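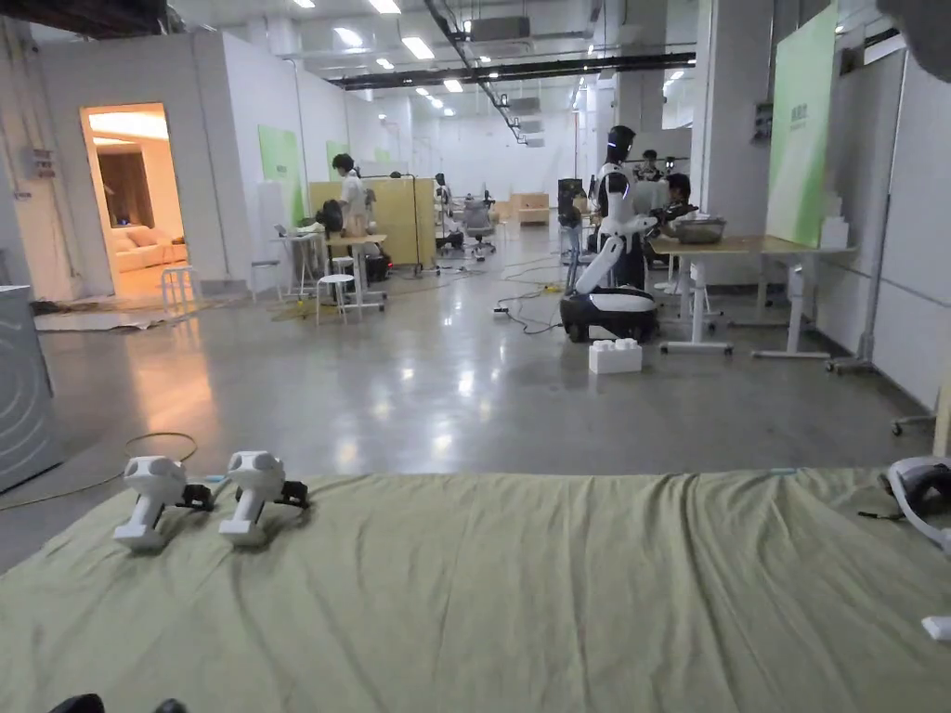
The collection hall at Filuner, with a pair of white hand-held devices ready on the cloth.

The day begins with a list of tasks, and the list is always longer than the day. At Filuner, a small company that teaches robots to do household work, the staff have been collecting examples since January. The target for the first round is 2,000 good recordings. When I visited, they had 400 more to make.

The project has the name Utum. Its idea is easy to say: a person does a simple job many times, each time a little differently, and a learning system studies the recordings. To put a plate in a rack, to fold a towel, to move a bowl from one side of a table to the other. A recording is kept only if the job was finished and the hands did not stop too long in the middle.

"In the beginning we were too tidy," one of the operators told me. "Every cup stood in the same place. The system learned the place and did not learn the cup."

Now the tables are on wheels and change position often. There is also a room built inside the hall, with a sofa and warm light, so that the robot will not know only white walls and a gray floor.
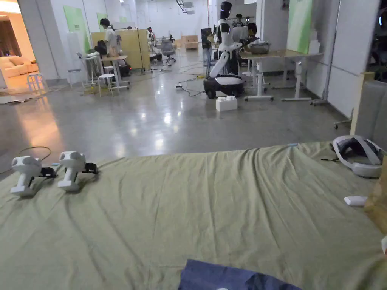

The work asks for patience of a kind I did not expect. An operator who is tired moves in a different way from one who is fresh, and the difference stays in the data. For this reason a session at Filuner lasts 42 minutes, and after it the operator must rest or label recordings. Labeling is less popular. Someone has to watch each attempt again, mark where the grasp begins and where it ends, and write one plain sentence about the task.

A second team, in Fliden, checks these sentences without knowing who wrote them. The two teams do not always agree. They discussed for a whole week if a towel folded with one corner outside is a folded towel. The decision was yes, but with a separate label.

The next round will add kitchen drawers, which everybody in the hall expects to be difficult.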